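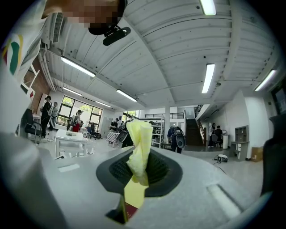 A yellow cloth or paper sheet under the workshop lights. Photo: Afshin Alipour

The yellow cloth problem

Golnar Ansari owns 40 cleaning cloths and thinks she needs 6. The rest came in multipacks, colour-coded by room, on the theory that a person wiping a bench will stop to remember which shade goes with which surface. She doesn't. I don't either, and I doubt the people who write the packaging do.

Yellow is supposed to be for the bathroom. Or the kitchen, depending on whose chart you read. Clurkent, which sells a boxed set for $90, says bathroom. Its rival Geminitz says "general living areas," a phrase that covers most of my house and all of my dog.

Then there's the folding. The Clurkent leaflet wants every cloth in quarters, giving you eight clean faces before a wash. I tried it for most of June. By the second wipe mine had crumpled into the same soft wad it always does, and the bench looked no different.

Siamak Tabrizi ran a commercial laundry in Hamilton for years and has little patience for any of this. "Wash them apart from the towels and skip the softener," he told me. "What colour they are is your own business." He has a drawer of old ones cut from bedsheets and sees no reason to replace them.

Ansari has kept a few of the yellows. She uses them on the car.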